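Slide 1 - title

Thanks for having me. Twenty minutes on how Pralemia got made, then questions. It's an animated feature, 195 shots, adapted from the Mostyn comics. If you haven't read them, you'll be fine.

Slide 2 - the script

Loubna Ezzat's first draft tried to cover the first four books. Graça Tavares, directing, cut it to the second book only. That lost the whole Kurnham prison story, and fans wrote in to complain. I still think it was the right cut. The villain has one goal and the film runs 84 minutes.

Pause here. Ask who has read book two.

Slide 3 - voices

Horácio Fonseca recorded the lead in Dellumholm over one week in January. Zulmira Mendes did her part separately, so the argument on the bridge was built from two sessions. Play the clip. Stop before the explosion, it's loud.

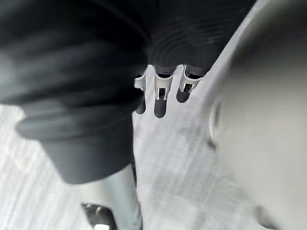 Slide 4 - drawing the cape

The cape took longer than any other design in the film. Youssra Ghoneim wanted it to look heavy, and our early versions moved like paper. Look at how dark gray cloth bunches into thick, rounded folds, with lighter gray only along the ridges. We kept that rule: near-black everywhere else, one light line per fold. It also saved ink time on the night fights.

Slide 5 - what we dropped

303 storyboard panels went unused, most of them from the opening chase. Show three - the rooftop, the tram, the dog.

Leave the last slide up for questions. If someone asks about a sequel, there's no script yet.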